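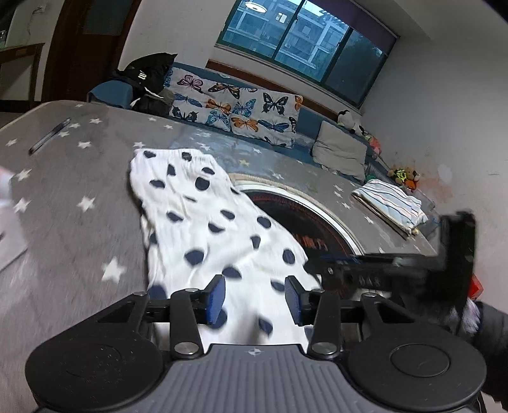
Open day at Boka, who else went?
Posted by Mylene Abella, 2026-04-27
3 min read

I promised a few of you I would write up the Boka open day, so get a cup of coffee, I tend to go on a bit. I went mostly for the laundry part. My mother folded sheets for a hotel for half her life and I have always had a soft spot for anything that might spare people's backs (and their evenings!).

They let visitors try the hand-held gripper, and I had a good long turn with it. You squeeze and the two fingers come together with their blue rubber pads, and then you try to pick up clothes the way you would with your own hand, except you can't feel a thing. Polka dot pajama pants by the elastic waistband, that I could manage. A thin T-shirt lying flat on the table beat me completely. I kept pinching the table. The young man looking after us was very patient and told me to go for a fold or a hem, and after that I did a bit better.

They had a guest book by the door and I was visitor 159, which pleased me for no reason at all.

tazi_fan
I was there too, probably right behind you in line! Loved it. My daughter is nine and she was far better at the gripper than I was, she just went at the socks without thinking. I did wish they had shown the arm doing a whole basket by itself. We saw it lift and drop a few towels and then the talk started.

Lwazi Adams
Mylene, thank you for writing this up, it was a pleasure to read. I am going to be the grump, though. I have been to two of these days now, Boka's and the one Jerason put on in Pellusley, and both times we got the picking up and hardly any of the folding. Picking up a pair of pants by the waistband is the easy end of the job. The waistband is thick and it bunches, so of course the fingers get hold of it. Show me a fitted sheet and I will clap as loud as anybody.

Mylene Abella
Lwazi, I'll give you the fitted sheet, but I can't fold one of those either, and I've been trying since I got married. I do think you're a little hard on them about the picking up. Before I tried it I would have said the same as you. Then I stood there pinching a table in front of a dozen strangers.

oldcrank774
Did anyone ask what it costs? I asked at the Jerason one and got a brochure.

tazi_fan
Somebody did ask, near the end. The answer was that nothing is for sale yet and they would sooner talk about it next year. I thought that was fair enough. Lwazi, I disagree about the easy end, by the way. At home the pile is all tangled up, sleeves inside legs and so on, and getting one thing out without dragging along three others is where I lose my time.

Lwazi Adams
All right, the tangled pile is a good point and I hadn't thought of it that way. I still want my sheet. If they hold another one in the fall I'll bring my own, queen size, very old elastic, and we'll see how they get on.

Mylene Abella
Bring it! I'll bring the cookies. And oldcrank, if you still have that brochure, could you tell me whether Jerason lets visitors handle anything? My sister would like to come along next time but she gets restless at talks.

oldcrank774
They let you push a button. There was a line for it. The coffee was good.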